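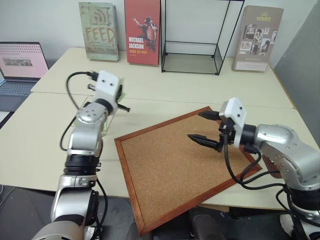
Slide 1. Two arms, one cork board, Wodmont back room.

Hi everybody. (Wait for the door to close, it squeaks.) I'm going to talk for a while about pushpins. Sorry if you came for humanoids doing backflips, that's the other track and I think it's the bigger room.

The question I get from my family every holiday is "so can it do my laundry yet?" And I always give the long answer and they always go back to the food. So this is the long answer, for people who can't leave!

Start with why a bulletin board. We went around asking people what little jobs they'd hand over tomorrow. Shop folks said sorting bins, wiping down benches, and taking old notices off the board. That last one surprised me. At the Tomance print shop they told me the board by the time clock still had a notice up from last November. It's a chore everyone can do and everyone walks past. Perfect, I thought. Flat thing, on a table, how bad can it be?

(Pause for laugh. If no laugh, keep going.)
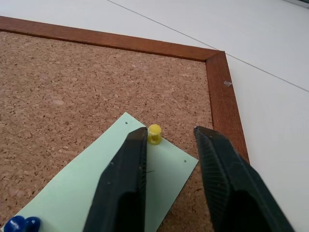

So think about what your thumb and finger do with a pushpin. You pinch the head, you wiggle a tiny bit, you pull straight up, and the whole time your skin is telling you whether it's coming or slipping. Now do it with two stiff fingers and no skin. The pinch has to land on a round little plastic head, and if you come in a hair off center the pin leans over and you've made the hole bigger. Come in too low and you're scraping the paper. Come in too high and you close on air, very confidently.

Slide 3, the clear plastic problem. Heads you can see through are tough on cameras. A solid blue head on pale green paper is a gift. A see-through yellow one lets the background bleed in, and the depth reading goes mushy. We had this with the Nullel software from day one. Turning up the lights helped some, then the shiny spots got worse, so we turned them back down. (Don't get stuck here – somebody always wants the lighting numbers. Tell them to find me at coffee.)

Slide 4, two hands. People ask why we need 2 arms for one pin. You don't, for the pin. You want the second one for holding the board still, or for keeping the paper flat so it doesn't tear on the way out. Getting them to share a small space without bumping elbows is half our code, and I'm not proud of that half.

Slide 5, where are we really? My honest score for household chores is "slow and supervised." A machine that gets a pin out while I stand there is a nice demo. A shop needs it to do 1,000 of them with no one watching, and to know what to do with number 29 when that one's been jammed in crooked. Räsänen, who supply our test parts, keep asking when they can have one for their own hallway. I say not this year. I said that last year too.

Slide 6 is just the contact info. Leave it up during questions. If anybody asks about laundry, cloth is a whole different talk and I'd need a bigger table.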